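Drernlow Drawer Faults: simulated two-arm runs that went wrong 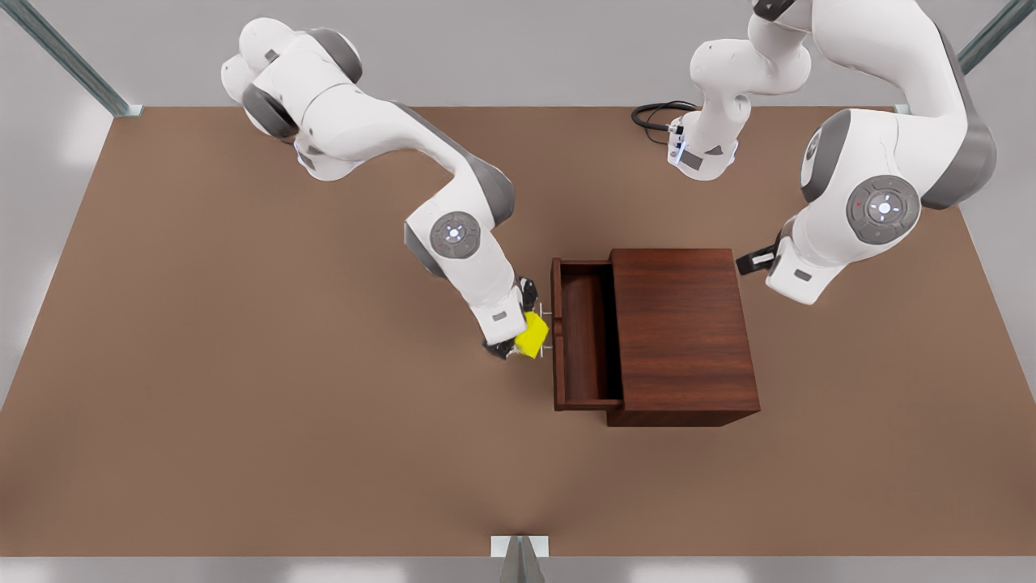
We collected 1,811 simulated episodes of one short drawer task for the Trevaskis project, and the failures were so interesting that we split them out into their own set!

What went wrong
The right arm is supposed to pick up the sponge and put it in the open drawer while the left arm steadies the cabinet. In the faulty runs the sponge never gets released. The planner waits for a contact signal from the left gripper, and if that gripper stops short of the cabinet, the signal never comes. The right arm then holds position until the 30 second timeout – or, in the worst cases, pushes on into the drawer front.

Fault labels
stall: right arm waits until timeout
push: drawer front is hit with the sponge still gripped
slip: sponge dropped outside the drawer

Known problems
Contact force is unreliable in the first 5 steps of every episode. Please mask them. Labels in version 2 replace the old ones completely, so don't mix the two.

Safety
Do not replay push episodes on real hardware. The joint targets keep climbing after contact.

Found a mislabeled run? We'd love to hear about it – write to Parviz Yazdani and include the episode number.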